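Small cups for a shared table: keep the saucers or not?
Forum: Kitchen and Table > Cups, Mugs and Glassware
14 replies, showing the first page

plumline
I'm setting up a coffee corner in our shared workroom and I'm stuck on the cups. We had a shelf of big mismatched mugs and people kept leaving them half full all over the place. I want to switch to small cups, espresso size or a bit over. The table is a very pale gray, close to white, and it shows every ring.

What I have so far is two small beige ceramic cups with matching saucers. They were sold under the name Asten at a home goods shop that was clearing its shelves. I like the color and the handles are all right for my fingers. Before I buy more I'd like opinions on two things: whether saucers are worth having in a room where people mostly work, and whether a finish like this one holds up to daily coffee. It has that soft, unglazed look on the outside.
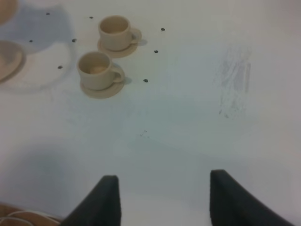
My budget is 400 for the whole corner, and that has to cover a kettle and a tray too. I'd rather not spend it twice. The other set I looked at is from Natia. Those are glossy white and stack, no saucers.

ovenside
Keep the saucers. On a pale table they pay for themselves in a month. You will get drips down the side of any cup, and the saucer catches them. It also gives people a place to put the spoon.

torrey_b
I'd skip them. We had saucers in our break room and within a few weeks they were in one pile and the cups were everywhere else. It's double the washing for the same coffee. Get a cork mat or a tray and put the cups on that.

ovenside
A tray only helps if the cup stays on the tray. Plumline says people carry them off.

torrey_b
They'll carry them off without the saucer too, in my experience. A cup and saucer takes some care to walk with, so the saucer gets left behind.

marl_and_slip
I make pots as a hobby, so a word about the finish. A cup that looks unglazed may well have a matte glaze on it. You can't tell from a picture. Put a drop of water on the outside of one and leave it a minute. If the drop sits there, it's sealed. If it soaks in and leaves a dark spot, the clay is bare there and coffee will mark it sooner or later. Do the same under the foot, where even glazed cups are often bare. A bare foot can scratch a painted table.

The tan bit in the bottom of the near cup looks like leftover coffee to me, or could be a stain. Does it come off?

plumline
It comes off with a wet cloth. I had coffee in that one. I did the water drop just now and it beads on the side of the cup and on the top of the saucer. Under the saucer it soaks in.

marl_and_slip
Then you're fine where it counts. Stick felt dots under the saucers if you're worried about the table. Baking soda paste once in a while for the inside.

greenhob
Going the other way here. I had the Natia cups for two winters. They stack well and I never got a stain to stay on them. The handle is too small for anyone with big hands, and they get hot fast because the wall is thin. The thick rim on yours would suit me better. Check how much they hold, though. Some of these small cups look bigger than they are.

plumline
I measured one with water and it's fine for a short coffee. Tea drinkers will complain.

torrey_b
Let the tea drinkers bring their own mug.

quietkettle
What are the dark dots on the table? Are those holes? If they are, I'd think about that before the cups. Spilled coffee will go straight into them and you won't get it out with a cloth.

plumline
Fair point. I was planning to put the tray over that part.

ovenside
So you're getting a tray and saucers. Everybody wins.

quietkettle
Get one with a raised lip, then. The Rokgate trays are flat at one end and I've had milk run right off mine.

greenhob
How many cups are you buying? Whatever the number is, add 3. Small cups go missing and it's hard to match that beige later. Clay colors drift from batch to batch.

marl_and_slip
Seconding that. Two beiges side by side look like a mistake.

plumline
The shop has nearly 25 left, with saucers. I'll take ten sets and put half the saucers in the cupboard to start. If they end up in a pile like torrey_b says, the rest can stay there.

torrey_b
Sounds reasonable. Post again in February and tell us where the pile is.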